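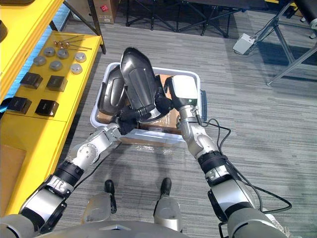

Why does a sour made with bottled lime juice taste flat when the recipe has not changed?

The acid is much the same, but the aroma is not. Fresh lime carries oils from the peel that get into the juice during pressing, and these fade within hours. Bottled juice is usually heat-treated, and the heat removes most of what was left. The drink still measures as sour. It smells of very little.

Edith Cusi ran a side-by-side test at the Telthorpe bar in January, using one pisco (Quispe, the unaged bottling) and one sugar syrup throughout. Juice was pressed on a hand press, strained and held at fridge temperature in full, sealed bottles. Tasters preferred juice that had rested for 2 hours over juice used at once. At 18 hours it had turned slightly bitter, though it was still usable in long drinks. At 40 hours it was rejected in every glass.

Practical points from the test:

Press to the expected trade for one shift and no further. Half-filled bottles go off faster, so decant into smaller ones as the level drops.

Where bottled juice can't be avoided, express a strip of lime peel over the glass before serving. This puts back some of the oil. It does nothing for the bitterness of old juice.

Weigh the syrup. The Tovow pourers at Lamden were found to run slow once sugar had dried in the spout, and a short measure of syrup was being put down to sharp limes.

Egg white hides a good deal - tasters were less able to tell the juices apart once foam was added - so assess new batches without it.

Tasting sheets are filed under 893 in the members' folder, updated 2/28/25. A similar test on lemon is planned, with the rest times unchanged.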